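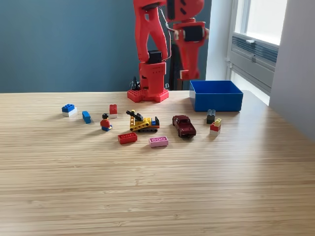 Incidencia: el total de kilómetros del reto no coincide con lo registrado
Página afectada: Reto solidario Drurnbridge, contador público
Abierta por: Kalliopi Radonjić
Atendida por: Iqra Satti, soporte de Zitix
Prioridad: alta
Estado: resuelta, en observación

Kalliopi Radonjić
Buenos días. Les escribo por el contador de nuestro reto de remo en máquina. Participan 16 personas y cada una apunta sus kilómetros en la aplicación Samine, que después los envía a la página de donaciones. Desde ayer el contador muestra 135 kilómetros menos de lo que suman las fichas de los remeros. Ya he vaciado la caché y he probado con otro navegador, con el mismo resultado. Me preocupa porque algunos donantes prometieron una cantidad por kilómetro y miran la página cada noche.

Iqra Satti
Hola, Kalliopi. Gracias por los detalles. ¿Puede decirme si la diferencia es igual en la vista de equipo y en la vista pública? Necesito también la exportación de las sesiones en CSV.

Kalliopi Radonjić
Adjunto el CSV. La vista de equipo está bien, solamente falla la pública. He visto además que cuatro remeros aparecen con el nombre en gris. Los cuatro usan el monitor Kolev y los demás escriben la distancia a mano. No sé si esto tiene importancia.

Iqra Satti
Sí, la tiene. Las sesiones de esos monitores llegan en metros y con coma decimal. La vista pública las rechaza y las deja en «pendiente de validar». En agosto cambiamos la regla de validación y este formato quedó fuera. Le pido que haga lo siguiente:

1. Entrar en Ajustes, Fuentes de datos, Kolev.
2. Cambiar «Unidad» de automática a metros.
3. Pulsar «Reprocesar sesiones» y esperar el aviso verde.
4. No borrar ninguna sesión mientras dura el proceso.

Kalliopi Radonjić
Hecho. El aviso ha salido, pero ahora hay dos sesiones repetidas de la misma remera, con la misma hora. El total me sale demasiado alto.

Iqra Satti
Una de las dos fue escrita a mano y la otra viene del monitor. He quitado la manual, la otra conserva el tiempo y el ritmo. ¿Puede comprobar de nuevo?

Kalliopi Radonjić
Comprobado el 29 dic 2020 con la hoja de cálculo al lado: el contador y las fichas dan la misma cifra. También los nombres han vuelto a su color normal. Le agradezco mucho la paciencia. ¿Debo avisar a los donantes?

Iqra Satti
No es necesario, los recibos se calculan al cerrar el reto. Dejo el ticket en observación hasta que termine el último turno de remo. Si vuelve a ver un nombre en gris, responda en este mismo hilo con la hora de la sesión.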